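Raltgate Shared Table: Progress Report to the Westerberg Fund
Second report, covering the period to the end of May
Prepared by Kerstin Moen, kitchen coordinator 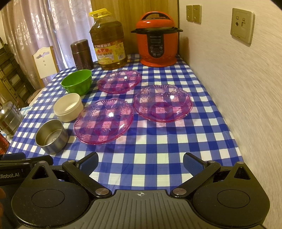

When we last wrote, the Shared Table had a room, a key and a great deal of optimism. I'm pleased to report that we still have the room and the key. We also now have things to cook in and things to eat off, and on Wednesday evenings people come and use them.

Equipment

The grant for kitchenware and table goods was $1,275, and we have spent all but $271 of it. The largest single purchase was the electric pressure cooker. I had argued for a grey one. I was outvoted, and the orange-red one has since done beans, congee and a beef stew without complaint, so I've stopped bringing it up.

The cooking oil comes in the big family-size jug, 5.7 litres at a time, with a handle on the cap. I budgeted for one jug to last the whole period and had to buy another. Anyone who has watched our dumpling group at work could have told me so.

Serving dishes were a mixed lot by design, the design being that we bought what was going cheap. The three purple-pink plates with the scalloped rims and the flowers pressed into them came from the Sesik clearance table. I thought them hideous in the shop. On the blue and white checks they look quite festive, and they are the first things anyone reaches for. The green plastic bowl, the cream container and the stainless steel bowl were all donated, and none of them matches anything, including each other. We did ask for bowls. We got bowls.

The checkered tablecloth needs ironing. It has needed ironing since we unfolded it, and I'd ask the Fund to regard this as an ongoing item.

Activity

We run one supper a week, with setup from four and food on the table by six, or by half past if I am in charge of the rice. Regulars have started bringing their own recipes, and the Wednesday menu is now settled by whoever rings me first. This has given us two curry nights in a row and one memorable evening that was mostly cabbage.

The long table fits well along the wall, although getting to the far end means going sideways behind the chairs. We tried turning it across the room for one supper and found we could no longer open the cupboard with the forks in it. It has gone back.

What hasn't gone to plan

The storage shelving ordered through Huvovex has been delayed 2 times. Until it arrives, everything is packed into boxes after supper and unpacked again the next week, and the labels on the boxes have become more of a suggestion. I have asked for a firm delivery date and received a friendly email.

The recipe booklet is behind as well. We have plenty of recipes, but most of them say "some" where a measurement ought to be, and their authors won't be pinned down.

Next period

We would like to put the remaining $271 toward a second large pot and proper lidded containers for leftovers, subject to your approval. Receipts are attached in date order, apart from the one for the oil, which has oil on it and is in its own envelope.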